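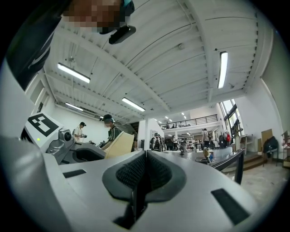

Workshop, Sunday. Person in dark cap.

Sunday, afternoon session. Entry by Eilidh Guthrie.

Varnish trial, Ullura stock, continued. Panels 1 to 16 received their second coat. Panel 5 shows a dull patch at the lower corner and has been set aside for sanding. Room humidity at the start of work was 81 per cent, above the limit agreed with Kazlauskienė, and the third coat is therefore postponed.

The Zikitz thinner is to be used at 3 parts per hundred only. Colleagues are asked to enter each tin in the stock book when it is opened.

Outstanding: reply from Grumix on the price of fine brushes; new labels for the drying rack.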